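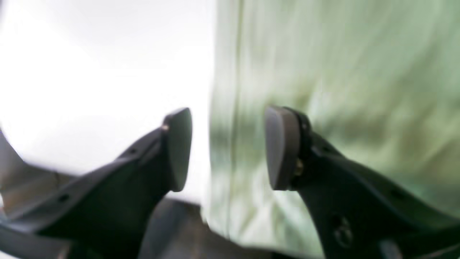
Garment Sorting and Folding Assistant (part-time)
Jodadham Textile Care, Siritz site
Reference: 256
Hours: 19 per week, mornings
Start: May

Jodadham washes, sorts and returns clothing and household textiles for residential customers and small hotels. The Siritz site has one opening in the folding room. The position reports to Umut Dağdelen, shift lead.

Scope of work

Clean items arrive at the folding room in mixed lots. The assistant separates each lot by type and color, checks every piece for damage, folds it to the site standard and places it on the correct shelf. A full shift covers up to 500 items, divided among the staff on duty. Most are knitwear, T-shirts, towels and cleaning cloths.

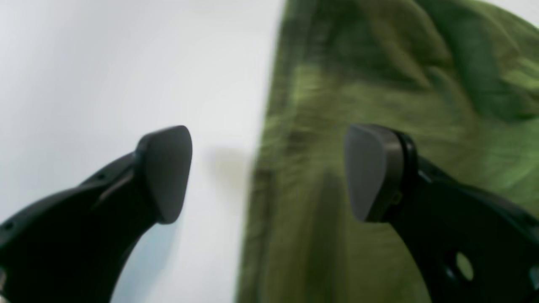
Folding room, Siritz.

Folding is done standing, at table height. Items are laid out singly and smoothed by hand before the first fold. Sleeves go in first, then the sides, then the length in thirds. Striped knits are folded with the stripes aligned at the side edges. Thin cloths are shaken out, squared and folded in quarters. 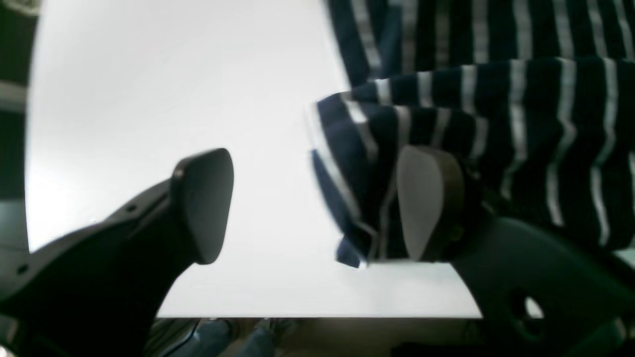 Pieces with pulled threads, open seams or stains are set aside and recorded on the damage sheet. They are not folded. The assistant does not make repairs – these go to Gajdoš, our outside mending shop, twice a week.

The room has 292 numbered shelf positions. Each customer order is assigned one position, and the number is written on the order slip. An item without a slip stays on the side shelf until the shift lead has identified it.

Requirements

Able to stand for a full shift with scheduled breaks
Able to lift a full basket from floor to table
Good color vision, including under indoor lighting
Able to read care labels and order slips in English
No known reaction to common detergents 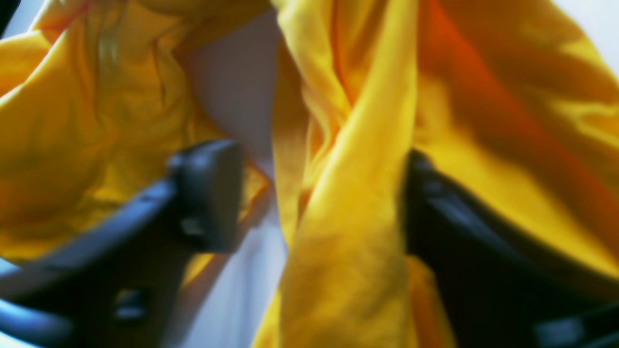

Previous laundry or retail stockroom work is useful but not required. Training takes four shifts and is paid at the full rate. During training, the new assistant works on towels and cloths only; shirts and knitwear are added after the shift lead has checked a complete lot.

Terms

Hourly pay, issued every two weeks. Work aprons are supplied. Closed shoes are required and are not supplied. Shifts begin at 7:30 a.m. Parking is available behind the building – the entrance is on the Braltel side.

How to apply

Send a one-page résumé and the names of two references to Ludmila Vaněk, site office, quoting reference 256. Applicants selected for interview will be asked to sort and fold a short mixed lot. Allow one hour for the visit.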